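Coleck step trash can, four months in

I bought the Coleck in April, after the pedal on my old can snapped clean off while I was holding a plate of chicken bones. I'd been putting off replacing it because I hate shopping for trash cans. They're either twelve bucks and wobbly or they cost as much as a decent chair, and the product pages all say the same thing.

My neighbor Virgilio Maglaya swears by his Tiltow, the one with the motion sensor, and I did look at it. But the lid pops up every time his cat walks past (every time!) and it eats batteries. I wanted a foot pedal and a lid and no opinions about when it should open. The Macapagal was my other pick, and I came close to buying it, but the store on our side of town only had the tall skinny version and that one tips if you look at it wrong.

So, the Coleck. Setup was nothing, pull off the tape and you're done. The pedal is wide enough that I can hit it in socks without hunting around for it, and the lid comes down slowly with a soft thud. My old one closed like a car door. At 6 a.m. with a kid asleep down the hall, that matters more to me than anything else on the spec sheet.

Smell is where I was pleasantly surprised. The lid sits down snug, and we can go a full day with onion skins and coffee grounds in there before I notice anything. Fish is still fish. Take that out the same night.
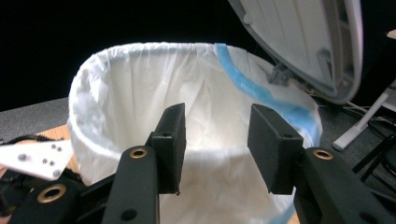
Do you have to buy the company's own bags?

Any ordinary tall kitchen drawstring bag works fine. I've been using the Wotumis ones that come in the big roll, and I fold a good few inches over the rim so a heavy load doesn't drag the bag down. I tried the Coleck bags once and they were nice and thick, but I couldn't tell you they were worth the extra money.

Now the gripes. The outside shows every fingerprint, and with kids in the house that means I'm wiping it down constantly or (more often) not wiping it down. The feet slide on tile. I stuck 2 rubber pads under the front and that mostly fixed it, though it still creeps toward the fridge by the end of the week. And the instruction sheet is a tiny folded thing with drawings so small I gave up and guessed.

There were 244 reviews on the store page when I ordered, and a bunch of them complained about the pedal getting squeaky. Mine did start squeaking in the second month - one shot of silicone spray and it's been quiet ever since.

Would I buy it again? Yeah, I would, probably in the darker color. If you have a dog that knows how to flip a lid I'd look for something with a lock, though, because this doesn't have one.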